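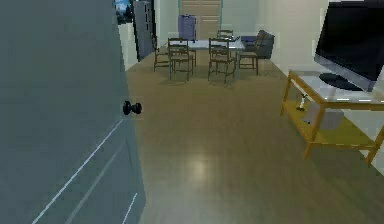 Garnet Vachon would like it known that the draft under the front door on Durbridge Street is worse than it was last winter, and that last winter it was bad enough to move a letter. Several of you wrote in with the same complaint after our piece on heating bills, so this month's house column is given over to drafts.

Start with the candle test. Pick a windy evening, light a candle, and walk it slowly along the bottom and both sides of every outside door. Where the flame leans, you have a leak. Where it goes out, you have a second front door. Keep it away from the curtains.

Most gaps can be closed with the foam tape they sell at Hirnier for $6 a roll. Clean the door stop first with a rag and a little rubbing alcohol, let it dry, and press the tape on without stretching it. Everyone stretches it. Then it shrinks, leaves a gap at the corner, and gets blamed for being cheap. For the bottom edge you want a sweep, a strip of rubber on a metal rail. Measure the door twice and buy the sweep a little long. You can cut it down with a hacksaw, and your spouse can hold the other end and offer opinions.

Old houses leak in stranger places too. Outlets on outside walls are a favorite, and so is the attic hatch, which in my house was insulated with a beach towel by some previous owner. I kept the towel up there for two years out of respect.
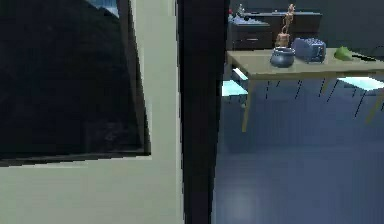 Daryna Hrynyshyn wrote to say she did the whole job in one weekend, attic hatch included, and her gas bill for December came to $110, down from $154 the year before. She adds that the cat has stopped sleeping on the oven.

I can't promise you the same. My own savings went straight into a new hacksaw.

One warning before you seal everything in sight: if you have a gas furnace or water heater, leave its air vents alone, and check that your carbon monoxide alarm works. Questions about windows can wait for the next issue, where there will be more of them than I'd like.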